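Stripping an old office tower for parts

The first of the office towers is open and on its side, which is how I prefer to work on them. Everything that comes out of this type of case comes out upward, and gravity keeps the screws from falling into the power supply.
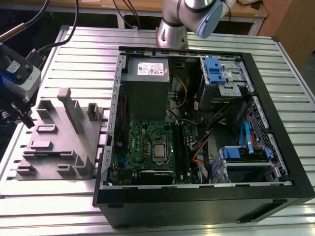

I bought a small lot of these from Dwynwen Price when her office closed in July. The plan is to keep two as spares, combine the good parts into one machine for backups, and send the rest to recycling. Before any of that, each one gets the same teardown in the same order.

Power first. Unplug the cord, hold the front button for a few seconds, then touch bare chassis metal. I read the rating label on the supply before disconnecting anything and write the 12 V figures on masking tape, which goes on the outside of the case. The labels are hard to read once the supply is buried under others in a bin.

Drives next. The caddies in this design are blue and flex outward at the sides. Pull the data cable by the connector, never by the cable, and check for a metal clip. The older SATA cables in the lot have no clip and hold by friction alone. I throw those away. A replacement costs less than the time spent chasing an intermittent drive error.

The optical drive is held by a latch, also blue. Press and slide. If it won't move, the usual cause is a power lead still attached at the back.

Memory and expansion cards follow. The card bracket at the rear has its own retention, and it is easy to forget this and pull on the card. I cracked a slot that way years ago on a Brerkero board and have not repeated it.

The CPU stays in the socket unless the board is dead. The retention bracket protects it better than any tray I own. On boards that will be reused I clean off the old thermal paste with isopropyl alcohol and a coffee filter, then apply new paste just before the cooler goes back on.

Time for the first unit was 63 minutes, including notes. I-hsuan Peng does the same job in 22, but she doesn't label her cables. I expect to reach 32 by the last one.

Dust was moderate. Most of it collects behind the front grille - the intake path is short and there is no filter. A soft brush and a vacuum held a few inches away are enough. Compressed air works too, but hold the fan blades still first.

Still to do: test the supplies under load, wipe the drives, and decide whether the backup machine gets a new fan or one of the used ones. I have a Cosimier fan on the shelf that would fit - it is louder than I want at full speed.

Recent posts
Labeling cables with masking tape
Jarnport shelf brackets, one year later
Wiping old drives before recycling
A parts bin that fits under the bench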